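About Dismont

Dismont develops and tests handling routines for two-armed robots. The work concerns ordinary objects that are difficult to grip in a repeatable way: cables, bags, garments, soft packaging and small hardware. We do not build the arms. We write the control software, prepare the training tasks, and measure how well a given routine holds up when the objects are moved or swapped.

The company began as a two-room test shop in Drornbridge and moved to its present building in Flalport when the number of work cells outgrew the space. The Flalport site has 930 square meters of floor, most of it given to one open lab with glass partitions. Staff currently number 21. Mechanical work, including fingertip pads and mounting plates, is done by Sundqvist, a machine shop on the same street.

What visitors see

The lab is open to outside groups on the first Thursday of the month, excluding holidays. Group size is limited to 12. A visit lasts 90 minutes and covers a short safety briefing, a walk through the lab, and a demonstration at one of the table cells. The demonstration is a normal working session. Operators continue with the task scheduled for that day, and visitors should expect pauses, resets and failed grasps.

Cable handling is the task most often on the schedule. Power cords are coiled and placed on the tabletop, and the robot works with them between the table and an open plastic storage box. Coils differ in size and tightness, and the plug and connector ends do not land in the same place twice. A person stays near the cell to prepare cables and reset the table between attempts.

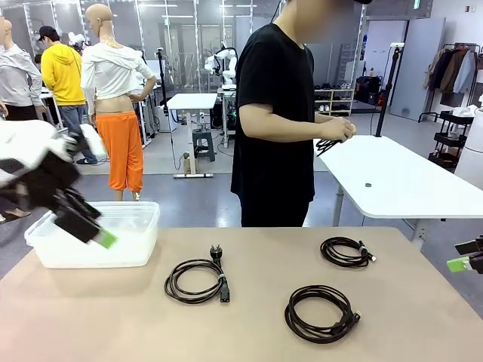

Each attempt is logged as complete, partial or failed. A partial result usually means that the coil was lifted but a loose end caught on the rim of the box. These cases are reviewed separately, and the grasp point is adjusted before the next series. Tightly wound coils are the easier case. A loose coil changes shape as it is lifted, and the second arm may be needed to support it.

Other cells run on their own schedules and may be idle during a visit. Questions about a specific cell can be sent in advance, and the host will arrange for an operator to answer them if one is on shift.

Visitor rules

Closed shoes are required. Visitors stay behind the floor line unless the host says otherwise – this applies also when an arm is not moving. Photography is allowed in the main lab but not in the software rooms. The minimum age is 14, and school groups need one adult for every eight students.

Annual open day

A longer open day is held each September. No booking is needed, and several cells run in parallel from morning to late afternoon. Sundqvist brings sample parts and worn fingertip pads, which can be handled and compared.

Working with us

Dismont takes on contract evaluations for companies that want to know whether a manual handling step is suitable for a robot. We ask for a sample set of the objects in the condition in which they normally arrive – tangled, creased or mixed, as the case may be. The result is a written report with success rates, cycle times and a list of failure types.

Visit dates for the first half of the year were posted in January 2025. Requests go through the contact form, with the group size and preferred month. The Drornbridge address is no longer in use.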